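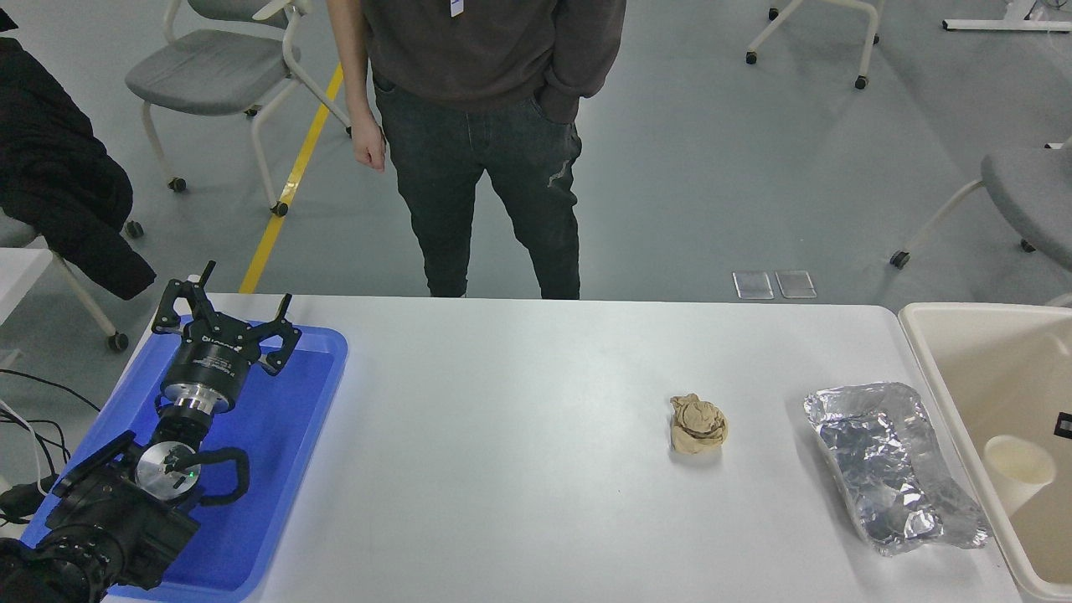
*A robotic arm at a table, with crumpled paper, aluminum foil and a bin holding a paper cup.*

**FOR RELEASE IN DECEMBER**

# Flulley Publishes Results of Table-Clearing Trial for Robotic Arms

**Company reports steady progress on single items and says unattended household use is still some way off**

Flulley, a developer of software for robotic arms, today published the results of a trial measuring how well a machine can clear a table of ordinary waste. The trial covered 298 attempts with paper, foil and disposable cups. The arm placed the correct item in the correct bin, with no human help, in 136 of them.

The company is releasing the full results, including every failed attempt, in response to frequent questions from retailers, property managers and members of the public about when machines will be ready to take on everyday chores. Flulley's position is that some parts of the work can be handed over now under supervision, and that the complete job cannot.

**What was tested**

Clearing a table was chosen for its familiarity. Most adults do it several times a day in kitchens, break rooms and shops, and few would call it difficult. For a machine, crumpled materials present a particular problem. A ball of paper has no fixed shape, and its outline changes when it is gripped. Foil reflects overhead light, which can mislead the system about where an edge begins. It also flattens under pressure, so that a second attempt at the same piece is seldom the same task as the first.

Each attempt began with a fresh arrangement of items and ended when the arm had released an item or when the time limit expired. An attempt counted as a success only if the item came to rest inside the bin. Items dropped on the rim, pushed off the table or placed in the wrong bin were recorded as failures. An operator was present at all times and stopped the arm on 14 occasions.

**Findings**

Paper was the most reliable material. The arm generally found a hold on the first approach and kept it until release. Cups gave mixed results: those standing upright were handled well, while those lying on their sides were often pushed away by the fingers before they could close. Foil was the weakest category by a clear margin, and thin, shallow pieces accounted for most of the attempts that ran out of time.

Speed also remains a limitation. A person can clear the same items in a few seconds. The arm worked more slowly throughout, and the company did not attempt to shorten its movements during the trial.

Flulley does not consider the present success rate sufficient for a home, where no operator would be standing by. It regards the results as more encouraging for shop counters and packing areas, where the range of items is narrower and staff are already close at hand – provided that the arm is limited to materials it handles well.

**Next steps**

A second trial will be carried out with Flikton, a supplier of store fixtures, at its demonstration shop in Javik. It will consist of 100 attempts at a working counter and will use the same rules for success and failure. Foil will be included, although the company expects results in that category to remain low.

The software used in both trials, known as Noh, will not be offered for sale to households during this phase. Businesses wishing to observe the Javik trial may apply to Flulley's press office, which will also supply the complete record of attempts on request.

**About Flulley**

Flulley develops control software for robotic arms used in sorting, packing and light cleaning work. The company tests its software on commonly available items and publishes its results at the close of each trial.

**Media contact:** Flulley Press Office

\###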